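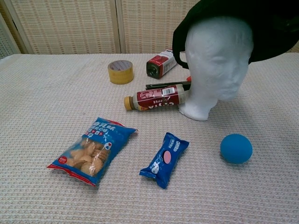
2024年7月20日 工作笔记 影片修复间

今天总算把《Berkum》第二本的声音对上了，趁还记得清楚，赶紧写下来，免得下周大家又来问我，我又只会说“好像是往前挪了一点”。

先说片子本身。我到现在也说不好自己喜不喜欢它。这是一部讲渡口人家的家庭片，节奏慢得厉害，父亲这个角色几乎不开口，前半段全靠母亲和小女儿撑着。第一遍看的时候我差点睡着（真的，茶都凉了），第三遍看到女儿站在码头上数船那一段，忽然就难受起来了，停下来去走廊里转了一圈。干我们这行的，一部片子要看上几十遍，能在第三遍才打动人的，我总觉得比较耐得住。不过结尾那场婚礼我还是觉得太长，音乐也太满，导演大概是舍不得剪。

接着说活儿。

第二本的拷贝是Yap那边寄来的，长度比底片短了81格。一开始我以为是某个接头掉了一整段，翻来覆去找了一上午，后来才发现是零零碎碎丢的：每个换本的地方少几格，中间断过的地方又少几格，加起来正好是这个数。所以声音不能整条往前推，得一段一段来。我把本子分成小段，每段找一个有明确声响的动作做基准，关门、放碗、船桨碰船帮，都行。最好用的是放碗，声音又脆又短，波形上一眼就能认出来。船桨不好用，因为水声盖着，前后差两三格根本听不出来，我对了两次，两次位置都不一样，只好放弃。

对完以后从头放了一遍，口型基本都跟上了。唯独祖母在灶间说话那一场还有点飘，我看着像是当年配音就没配准，底片声轨也是一样的毛病。这种我主张不动。Melati Tjoa不同意，她说观众不会管是谁的错，只会觉得我们没修好。我们俩为这个聊了大半个中午，饭都是站着吃的。她的话有道理，可我还是怕开了这个口子，以后见到什么都想“顺手改好”，那就没有边了。暂时的办法是两版都留着，放映版往后挪2格，存档版保持原样，并且在说明里写清楚。等九月试映的时候大家坐在一起听，再定。

画面方面，灶间那一场的闪烁比我想的要轻。Flivik的去闪烁默认强度开得太狠，灶火本身的明暗也给抹平了，火看上去像是贴上去的，很假。我把强度压下来，只处理墙面和人脸，火光那一块用遮罩留出来，手工一格一格跟。慢是慢，但看着舒服多了，火又活了。顺便记一句：遮罩的边缘要羽化得宽一些，窄了会在祖母的头巾边上出一圈亮边，我昨天就是栽在这上头，导出来才看见，白等了一下午。

划痕还剩右侧那一条长的，从码头一直拖到集市，全长约2000格。自动的试过了，会把桅杆也当成划痕吃掉，看得我心惊肉跳。集市那段没有桅杆，可以放心交给机器，码头那段还是得手修。谁下周有空，欢迎来分一段走，我请喝咖啡。

颜色这次只做了个初步的底子。参考的是那份旧放映拷贝，可是它自己也褪了，偏红偏得厉害，只能拿来看明暗关系，不能信它的色相。母亲那件上衣究竟是青还是灰，到现在没有定论。剧照是黑白的，帮不上忙。我个人倾向偏灰一点的青，和河面的颜色能连起来，看着安静。不过这是我的口味，不算依据，写在这里只为提醒自己别当真。

杂事几件：

存储盘Briketti又快满了，剩140 GB，导一次全本都不够。旧的测试渲染请各自清一清，文件名里带“试”字的我下次见到就直接删了，先打过招呼了啊。

片头字幕有一行缺了半个字，我没有补，留了空。手头的两份目录写法不一样，得再找一份当年的说明书对一对。

监听音箱左边那只低音有点发闷，换了线还是一样，怀疑是箱子本身的问题。今天对声音我主要用耳机，结论应该不受影响，但灶间那场最好在别的房间再听一遍。

明天先做第三本的接头检查，老规矩，先数格子，再碰声音。这次要是一开始就数，那一上午也省下来了。第三本开头就是那场大雨，噪点和雨丝混在一块儿，降噪先全部关掉，看过原样再说。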